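Home Talks Notes Contact

Reading time: 5 min

Speaker notes: Sleeping better when you work shifts

Start slowly. Wait until the people at the back have a seat. Say thank you to Jora for the invitation and the room.

Say first that I am not a doctor. I worked nights at the Skasirport warehouse for five years, and I have since collected sleep diaries from 60 people on rotating shifts. My talk is 35 minutes and questions can come at any time.

Slide 2. The usual week. Ask who in the room has worked a night this month. Let them raise hands, do not comment. Then tell the story of my first Monday after nights, when I put the milk in the cupboard and the cereal in the fridge. Pause here, people normally laugh.

Slide 3. What the diaries say. The most common complaint was not being able to fall asleep after the shift. The second was waking at noon and lying there angry. Explain that the body clock follows light more than it follows the roster. Go easy on the science, one sentence about melatonin is enough.

Slide 4. The way home. Sunglasses on the bus, if it is already bright. If you drive and you feel sleepy, do not drive. Say this one twice. Skestenico changed its roster so that the night shift ends before the morning traffic, and the workers I talked with were happy with it.

Slide 5. Food and coffee. Last coffee in the first half of the shift. A small meal before bed is fine, a big one is asking for trouble. Somebody will ask about alcohol. Answer: it makes you drowsy but the sleep after it is poor.

Slide 6. The bedroom. Dark, cool, quiet, in this order. Heavy curtains are the best money I ever spent. Cover the small lights on chargers. Phone in another room, and an ordinary alarm clock by the bed. 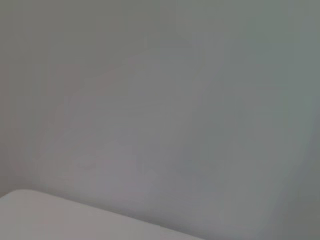 If you cannot sleep, get up after a while and do something dull in low light. Do not check the time. I used to fold towels. Mention that the family must know your hours too, so put the roster on the kitchen door.

Slide 7. Naps. Short one before the first night of the block. Set an alarm, otherwise it becomes a long one and you wake up heavy. At Liao they have a rest room for this, ask if any workplace here has the same.

Slide 8. When to see a doctor. Loud snoring with pauses, falling asleep at the wheel, low mood that does not lift. Speak clearly and do not hurry this slide.

Hand out the blank diary sheets before the questions start. Leave the contact slide on the screen.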